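Clavby rice kitchen scheme extended to Tilberg and Cantero

June 2019

Larwood Housing Association has confirmed that its shared meals scheme at Clavby Court will continue for a further 2 years and will open at two more sites, Tilberg House and the Cantero Road flats, before the end of the summer.

The scheme began as a trial in March and offers residents a hot lunch once a week in the ground floor common room. Meals are cooked on site by residents and staff working together, and are built around rice, beans, vegetables and other foods that can be bought in bulk and kept in the cupboard. There is no charge for the meal, although those who wish to may put money towards the cost of ingredients.

Almost 800 lunches were served during the trial period. The association had planned for far fewer, and the weekly session was moved to the larger of the two common rooms at Clavby Court after the first month.

"Residents told us that they wanted a reason to sit down together in the middle of the day," the association said in a statement. "Many of those attending live alone, and several had not used the common room before this spring."

The extension will be paid for from the association's community fund. Part of the money will go towards new worktops and storage at Tilberg House, where the kitchen has not been refitted for many years. The Cantero Road flats have no shared kitchen at present, and lunches there will be prepared in the former laundry once the electrical work is complete.

Residents at all three sites will be asked to suggest dishes for the autumn menu. The association has said that it will keep to recipes which can be made with ordinary household appliances, so that anyone who enjoys a meal can make it again at home. Printed recipe cards, first given out at Clavby Court in the spring, will be available in large print on request.

Places at each lunch are limited by the size of the room. Clavby Court residents should continue to put their names down at the front desk. Residents of Tilberg House and the Cantero Road flats will receive a letter with details of the first session — including how to tell the kitchen about allergies and other dietary needs.
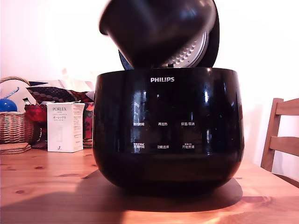
Anyone wishing to help with cooking or serving must first complete a short food hygiene course, which the association will arrange and pay for. The course takes 7 hours and may be spread over two visits. Application forms are held at the Larwood office and at the front desk of each building.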